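4.2 Returns and repeat orders

The second part of the survey dealt with what shoppers did after a parcel had reached them. Of the 1,150 account holders contacted through the Pilside marketplace, 400 gave usable answers. We left out accounts with no order in the previous 60 days, as their owners tended to guess. Sellers on Marti were asked the same questions in May, in a shorter form.

Refund speed mattered more than we had expected. Shoppers who were paid back within a week went on to order from the same shop far more often than those who waited longer, even when the slower shop was cheaper. Free return postage had a weaker effect – and almost none among buyers of low-priced goods, who mostly kept what they did not want.
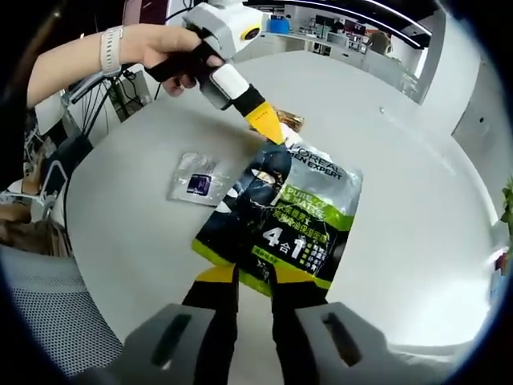
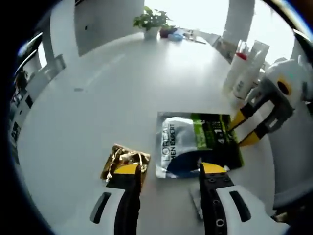

Figure 3. Small packaged goods on a white table.

Edmund Olszewski, commenting on an earlier draft, argued that the link may run the other way: shops with many regular customers can afford to refund quickly, as they know whom they are dealing with. He also asked whether the Brultdale sellers should be treated as a separate group. We ran the figures again without them, which left 230 answers. The effect of refund speed was smaller but still present. His first point cannot be settled with the data we have, and we return to it in section 5.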